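Print this page
E-mail this page

Gripper bench notes - 8/16/21

Handheld no. 2 in again for the same complaint, fingers not closing square. Log says 482 cycles since last pad change, limit we set is 2000, so not wear. Necati Ersoy thinks the left pivot. I thought so too until I had it apart.

What I did:

1. Power off, USB out at the body end. Wiped both fingers down with the Tallix cleaner, let it dry. Old adhesive all along the edge of the left pad, came off with a thumbnail.

2. Pivot screws. Left side fine. Right side one was a quarter turn loose - backed it out, drop of threadlock, back in to the mark. Do NOT go past the mark, the disc starts to bind and you wont feel it till it's warm.

3. New blue pads both sides. Akbulut sent the softer ones this time, bag marked 1907. Press from the base toward the tip and hold. Left one went on crooked first try, peeled and redid it.

4. Looked at it over the long table next to the other one, before zeroing. Checking pad angle against pad angle by eye. 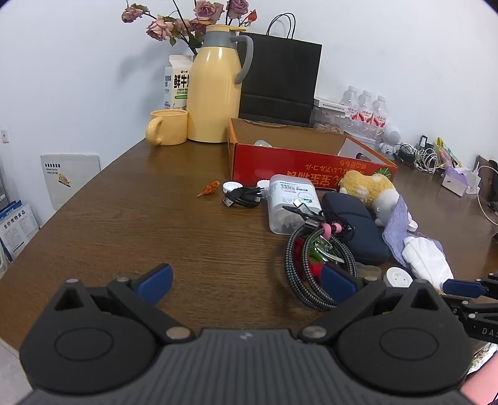 5. Zero the opening. Fingers full open, hold the button, wait for the second beep (first one means nothing). Took 8 tries, kept dropping out. Swapped the cable for the spare and it zeroed right away. Old cable is in the scrap bin, dont fish it out again.

6. Close on the gauge block, read left and right. Left 0.1 high, right dead on. Good enough for the Horncombe job, maybe not for Mastitz. They want both inside 0.05.

Still open:
- shim under left pad? Ask Necati before cutting any
- spare cable is now the working cable so we have no spare, order two
- step 5 needs to go in the setup sheet, the one on the shelf is from April and still has the old button sequnce
- threadlock nearly out

Leave no. 2 overnight before anybody loads it, then recheck the right screw against the mark. If it moved, the thread is gone and it needs a new base disc.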